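Latness Home Help > Kitchen and Pantry > Storage

Soda bottles in a small basket: standing up or lying down?

Ksawery Jabłońska
September 17, 2025
Viewed 3,404 times

Good evening to all. I have a question which is maybe simple, but in my home we do not agree about it.

Since May I make a drink concentrate from red currants and sugar, and I fill it into soda bottles that I have washed. I like these bottles because they are light and the cap closes well. The problem is the place. My pantry in Drevham is narrow and the shelf is not deep, so until now I put the bottles lying on the side, with the cap to the front. Then I can take one easily by the neck. But my wife found a sticky spot on the shelf paper, and she says the bottles must stand, in a basket, so we can take out the whole basket and wash it.

I tried with a plastic basket that has holes in the sides. A bottle can stand in it, but I am afraid that a single bottle will fall over when I pull the basket from the shelf. Also, when the bottles stand below my eyes, I see only the tops, and then I don't know which is the currant and which is something else. 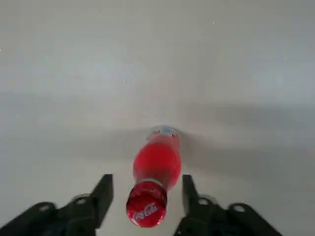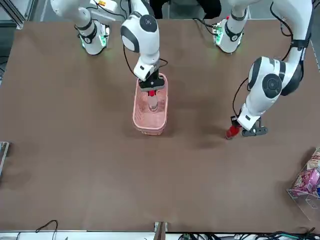
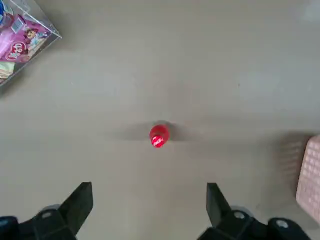 Lying on its side, standing in the pink basket, and the small red bottle from above.

So my questions are these. Is it bad for the cap if the bottle lies on it for many weeks? And is there a good way to keep the bottles from falling in the basket when there are not enough of them to fill it? I would not like to buy a special rack, the one from Rosar costs too much for what it is.

Thank you in advance for each advice.

Hodoroagă
Your wife is right, I am sorry to say it.

A used cap is never so tight as on the first day. With plain water you would not notice a small leak, but a sugar drink makes a ring under the bottle and in summer the ants come. I had my bottles lying for one winter and had to throw away the shelf paper.

For the basket I would do it like this. Put a folded dish towel on the bottom, so the bottle feet don't slide. Then fill the free space with something that you keep in the pantry anyway, for example bags of rice or beans. When the basket is full, take the bags out. Pull the basket with both hands and keep it level.

For the names, use a small round sticker on top of the cap and write with a waterproof pen. Write also the date when you filled it. One more thing, which you did not ask: a homemade concentrate with little sugar should be in the refrigerator, at 4 degrees Celsius or near to it. On the shelf it can begin to ferment, and then the bottle becomes hard like stone. If you notice this, open it slowly over the sink.

drevham_pantry
just stand them in a shoe box, works the same

Ksawery Jabłońska
Thank you both. I will do the stickers tonight. The shoe box I think not, because I can't wash it. The sugar I put is quite a lot, but I will move the bottles to the refrigerator door if they fit there.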